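Diltora Portable Lectern for Public Meetings

The Diltora lectern is supplied to political clubs, civic associations and candidate committees that hold speaker events in rented halls. It weighs 25 pounds, folds flat for transport and can be set up by one person before doors open.

The reading surface holds a standard binder and tilts to 30 degrees. A built-in speaker serves rooms of up to 237 seats - larger venues should connect the lectern to the house system through the rear output.

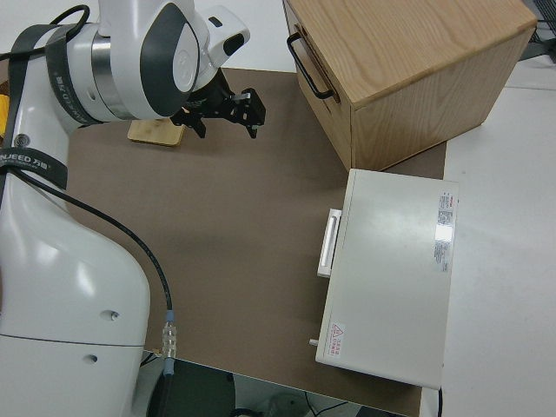 Rental Terms

Clubs may rent the lectern by the evening or for a full campaign season. Equipment is released on Tuesday and must be returned within the period stated in the agreement. Party banners and club seals may be attached to the front panel with the clips provided. Adhesives are not permitted.

Inquiries concerning availability for October forums should be directed to Nerea Casado, Event Equipment.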